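The Trouble With Small Parts

By Maureen Bramwell
December
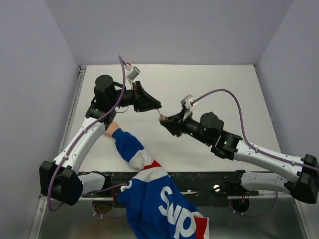

Two arms meet over a white tabletop to handle a very small object.

A product with 50 components is usually described by its largest three or four. The rest appear on the bill of materials as a block of part numbers, bought by the bag and stored in drawers. In warranty work the proportions are reversed. Clips, seals, spacers and springs account for a modest share of material cost and a large share of returned units.

Bodham, which makes bench-top water testing equipment for rural councils, went through its service records for one model last year. The model had generated 509 returns. Most units came back with the main board and pump in good order. The fault lay in a silicone seal smaller than a shirt button, supplied under a drawing that gave its outside diameter and thickness but left the hardness to the supplier.

The omission is common. A drawing for a machined housing passes through several hands before release, and each adds a tolerance or a note. A seal is often chosen from a catalogue late in the program and redrawn from the catalogue page. If the supplier changes compound, the new part still meets the drawing.

Gu, a distributor of fasteners and seals, carries 2,396 stock lines under 10 millimetres. Its labels now give material, hardness and batch on the bag as well as the carton. Bags had been separated from cartons at customers' sites, and parts from two batches were being tipped into the same drawer. Once mixed, the batches could not be told apart by eye, and the whole drawer had to be scrapped or tested.

Testing is the expensive option. Measuring a soft part with callipers compresses it, so the reading depends on the operator's grip. Optical measurement avoids contact but needs clean parts and even lighting. Floliris, a metrology workshop that takes in contract inspection, checks soft seals in lots of 100 and holds them at a steady temperature overnight before measurement. Parts arriving on a Tuesday are reported on the Thursday at the earliest.

Dust is a separate problem. A fibre lying across a sealing face can open a leak path that no dimensional check will find. The Dustidus tray, a shallow lidded insert with a ribbed floor, keeps parts off the surface where debris settles. It must be emptied and wiped between batches, and workshops that skip this step lose most of the benefit.

Bodham has since added hardness and compound to the seal drawing. The revised part costs more per bag, and the existing stock was written off.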